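okay so I have now spent 31 days trying to pick a paint color for a hallway and I have things to say. thread

first, the hallway. it's long, it has no window, it has five doors, and whoever lived here before us painted it a yellow that I can only describe as refrigerated butter. I lived with it for four years. then we were home all day every day and I started walking up and down it on phone calls and something in me gave out

I figured gray. everybody has gray. how hard can gray be

reader, there are so many grays. I went on one paint site and the filter for "gray" gave me more than 1,000 results. I scrolled for an entire episode of a show and I was still in the ones that start with "misty"

so here's a thing I learned early on. every gray is secretly another color. you put it on the wall and by dinner it's blue. or it's green. or it's purple, and then your partner walks by and says "oh, you went with purple"

the word for this is undertone and I now say it out loud in normal conversation, like a person with a podcast

how you find the undertone: put the chip on a sheet of plain printer paper. then put it next to another gray. then another one. by the third one you'll start seeing it, and after that you can't stop. I see it in sidewalks now. the dentist's parking lot is green

round one was a sample pot called Hegyi. very small pot, very serious label. looked like wet cement in the can, which I liked. on the wall it was baby blue. no warning, full nursery

round two was Pletine. Pletine is the one all the decorating people recommend and I get it, it's pretty in a room with a big south window. I don't have a big south window, I have a ceiling light with a dead moth in it

round three was me being stubborn and mixing the two. please don't do that. I have a jar of the result in the garage and I'm a little afraid of it

anyway what I ended up loving was the warm side of gray. the pinky ones. mauve-ish, taupe-ish, the kind of gray that has had a little bit of sun. I would've laughed at you in December if you'd said I'd be painting a hallway something with pink in it
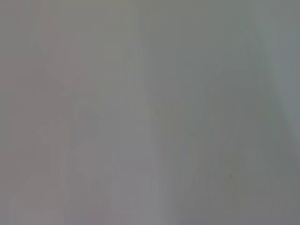 Trí Hà wrote back that pink grays are fine by day but go straight to Band-Aid under a yellow bulb, and that I should change the bulb before I bought one more pot.

and okay, Trí was right and I'm mad about it. I went and looked at the bulb box and ours was the super warm kind, the candlelight kind. under that bulb every gray I'd tried had been getting a coat of orange on top for free

so if you take one thing from this whole mess: do the bulbs first!! then the paint. I did it backwards and it cost me three sample pots and one pretty tense lunch

bulb stuff, quickly. the number on the box with the K after it is the color of the light. lower is more orange, higher is more blue. I'd been living under something in the low 2,000 range. I went up a step, not crazy, still cozy, and the hallway stopped looking like the inside of a pumpkin

I did try the daylight kind for one evening too, out of curiosity. never again. we looked like we were waiting for lab results

next thing, samples. do NOT paint your little test square straight on the old color. the old color gets in your eyes and messes with everything. against my butter yellow every single gray looked lavender. I thought I was losing it

what works is poster board. two coats, leave a white border around the edge, let it dry overnight, and then you can walk it around. tape it by the front door, tape it at the dark end by the bathroom, hold it up next to the trim. mine have been all over this house. one of them was in the shower for a bit (long story, cat)

also look at it upright. I kept putting the boards on the floor to compare and then being confused when they looked different on the wall. light hits a wall sideways. I know that's obvious. it took me a week

look at it in the morning, at lunch, when it's getting dark, and at night with the lights on. in a hallway with no window the night version is pretty much the only version, so that's the one I gave the most votes to

someone in my replies asked about finish so let me do that. flat hides every bump in the wall and shows every hand. semi-gloss you can wipe down with a sponge and it'll also show you every bad patch job since the house was built. I went eggshell like everybody's aunt told me to

we have a kid who runs one hand along the wall the whole way from the kitchen to her room, every time, for no reason. there's a stripe. you could follow that stripe in the dark. so washable was kind of the whole deal

and then the ceiling question. do you paint it white or do you bring the wall color up there too? I've read so many arguments about this. people get heated. I had no idea ceilings had fans (sorry)

I'm doing the ceiling in the same color cut with white, half and half. Traian Munteanu did his stairwell that way and sent me pictures and it feels taller in there than it has any right to

trim stays white. five doors, white. I'm not painting five doors. ask me again when I'm retired

okay the brand part, because I know you're going to ask. I've got no deal with anybody, I wish

Galtasex: goes on thick, covers great, the yellow was gone in two coats. smells like a swimming pool for a day. and yes I know, the name, I had to say it on the phone to the hardware store with my mother-in-law in the room

Grunenano: thinner, runs a bit if you load the roller too much, but the colors are so much better. the grays have some depth to them, they move around when the light changes. this is where my winner came from

I'd do Galtasex primer and Grunenano on top if I was starting over. that's what I'm doing on the far wall as a matter of fact, since I haven't gotten to it yet

how much to buy: measure the walls, take off the doors, and then buy a bit more than the calculator says. I trusted the calculator. I'm one wall short and the store is doing curbside only with a wait, so now the hallway is two colors and we're all just living in it

tape. get the good tape. I used the cheap stuff from the junk drawer on the first door frame and it took a strip of old paint off with it, and under that was a green. under the green, another yellow. this hallway has been through a lot

press the edge of the tape down with an old gift card. pull it while the paint is still a little soft, slow, back over itself. if you leave it till the next day it tears and then you're in there with a craft knife saying words

cutting in: everyone online tells you to get an angled brush and have a steady hand. I got the angled brush. the steady hand was out of stock

what helped me was doing short bits, like arm's length, and rolling right after while the edge was wet. when I did all the edges first and rolled the next day I got a frame around the whole wall. you can still see it by the thermostat if you know where to look. please don't come over and look

(when you can come over)

also write the color name, the finish and the date on the lid. and on a piece of masking tape on the back of a light switch plate. whoever has this house next can unscrew it and know exactly what I did. mine says Sunday, April 5, 2020 and then a small drawing of a roller

I wish butter yellow guy had done that for me. not that I'd have bought more. I just have questions

things I bought and didn't need: a paint edger gadget with little wheels, a second tray, a pair of painter's pants that I've worn to the mailbox a lot and painted in once

things I should've bought: a light you can clip to the ladder. a real drop cloth, because an old bedsheet lets everything through, it's basically a filter. more of the foam rollers for the skinny bits between the doors

last thing about the color and then I'll let you go. give it two full days before you decide you hate it. the first night I was sure I'd ruined the house. I said "it's mushroom soup" out loud, alone, in a hallway. 48 hours later I came out of the bedroom half asleep and it looked soft and kind of warm and I thought oh, that's nice, whose house is this

some questions from the replies:

no, I won't share the name of the exact gray till I get my last can. there's a line and I'm in it

yes you can paint over wallpaper, no I wouldn't, go ask the wall in my grandmother's den

yes the cat is fine. one gray ear. it's growing out

if you've got a dark hallway with a color that worked, put it down here with the bulb you use, please. bulb too! I'm starting a list for the bathroom, and the bathroom is peach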